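Open afternoon at Netar: putting the groceries back

The Netar lab in Skirdale opened its doors on Saturday, and the engineer who runs the shelf project spent most of the afternoon beside her table, answering questions.
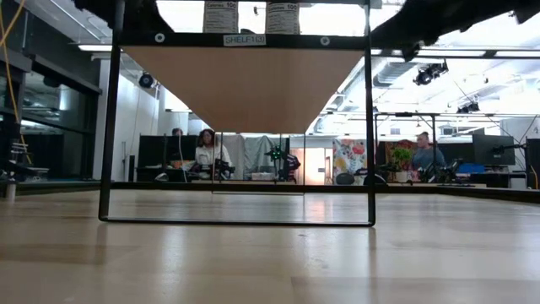 "People ask why we work with cartons," she said. "A carton is a good test. It's light, it dents if you squeeze too hard, and it falls over if you let go too soon."

Her group has been at it for 2 years. The early trials used plain blocks, and she says those told them very little. "A block forgives you. You can put it down crooked and it stays put."

The software that plans the arm's movements is called Chambi. It was first written for a warehouse job at Wendon, where the shelves were deep and the items were all one size. Moving it to kitchen-type goods took four months, most of that spent on the last inch before the item touches the shelf.

Visitors could ask for a run and stand behind a line of tape to watch. By closing time the arm had done 80 of them. She would not give a success rate for the day. "We log everything and look at it on the weekday. I don't want to guess."

What did people want to know? "Speed, mostly. They think it's slow - and it is slow. I could stock that shelf faster myself." She said a faster setting exists but stays off when there are guests.

The next step is a shelf that already has things on it, pushed close together. "Then it has to fit a carton into a gap. I'd like to show that at the next open day, but I said the same thing last time."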